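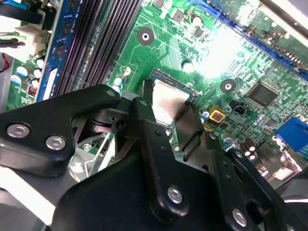
Old desktop, green board: clean the CPU and put new paste, or leave it alone?

qistina_g
31/01/2026
Hello all. I have an old desktop from my uncle and I want to use it for photos and letters. The case is open, the cooler is off, and the processor is still sitting in its socket. Now I don't know how far I should go. Must I take the processor out to clean it, or can I wipe the top in its place? I have a tube of Dindness paste and a bottle of alcohol. I am careful but I never did this before.

remo.ob
Leave it in the socket. Put a little alcohol on a cloth, wipe from the outside to the middle, and stop when the cloth stays clean. New paste the size of a small pea. I did 30 office machines this way and I never lifted one processor for cleaning.

Tullio R.
I don't agree fully. If old paste went over the side, you will only push it deeper when you wipe. Then it is better to open the lever and lift the chip straight up. Hold it only at the edges.

remo.ob
And then a beginner bends a pin or drops the chip – I have seen this too many times. For a photo machine it is not worth the danger.

Tullio R.
She wrote that she is careful. I only say "if". Look first, decide after.

joni_t
Which alcohol is it? Some bottles from the pharmacy have oil or perfume inside. Also take the power cable out and touch bare metal of the case before you start.

qistina_g
It says isopropyl 100 on the label, I think this means percent. The cable is out. I looked with a lamp and I see no paste at the sides of the chip, so I will follow Remo for now. Another question: should I also take out the memory and clean the contacts?

vilja
If the machine started before, don't touch the memory. Blow the dust out of the free slots and be happy. My Sendlow tower has run for 9 years and its memory never moved.

Tullio R.
Here I agree with Vilja. Only tighten the cooler screws crosswise, a few turns each, not one screw fully and then the next.

qistina_g
Thank you, also for the disagreement, it helped me to look properly. I will do the paste tomorrow morning and write again if it doesn't start.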